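Rasley Legal Clinic Wins New Hearings in Wrongful Conviction Cases

RASLEY, 7 August 2018 - The Rasley Legal Clinic is thrilled to share that the county court has granted new evidence hearings to two people it represents, both serving long sentences for robberies they have always said they didn't commit. It's the best news our office has had all year!

The hearings are set for September. They follow a review of 123 pages of police notes that were never handed to the defense at trial, and our team read every one of them (some of them many times over).

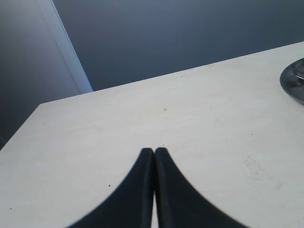
Students from the Wivoron School of Law spent three semesters on the files, tracking down witnesses and old phone records. Their work was paid for by a grant from the Usman Fund, which has just been renewed.

The clinic will also hold a free evening on how to ask for a case review at Zititik Hall next month. Families are very welcome, and no sign-up is needed. Questions can go to the clinic's front desk during office hours.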